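Geert Van Beek
10 May 2026

I keep seeing posts that say all a messy workroom needs is one big clear table. I've been reading up on this since April and I'm not sold. Short thread.

The Fastusano people call it the "one surface rule." Keep a single tabletop bare and the rest of the room supposedly sorts itself out. Does it? In my experience the stuff just moves to the floor. 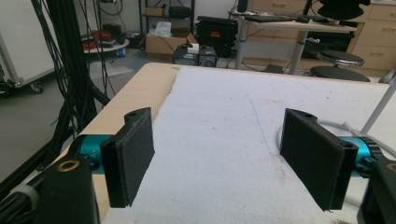
White mat on the table, cables on the little round one.

See what I mean? The big table is fine. The red and black cables still need a home, and so does the open cardboard box on the floor. A metal shelving unit is right there and it could take more than a box and a case.

Then there's the shopping. Meng wants $34 for a set of 100 cable ties and calls it a system. It's a bag of ties. Milteo sells a "cable station" for $342 – I read the page twice and I think it's a bin.

What I'd do first costs nothing. Pull the cables apart, coil each one, tape a name on it. I did 13 last Sunday and it took about an hour, most of it spent on one awful knot.

Second thing is seating. Stools get parked wherever someone last stood up, and then you walk around them for a month. Pick a spot for them or put a couple in another room.

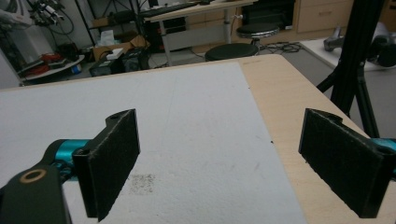 Do I need a mat or board on a wooden worktable?
Only if you cut, glue or mark things on it. For sorting and coiling, bare wood is fine and easier to wipe down.

A friend in Greromdale swears the one surface rule changed her workroom. Maybe so. I asked to see her floor and she sent me a picture of the table.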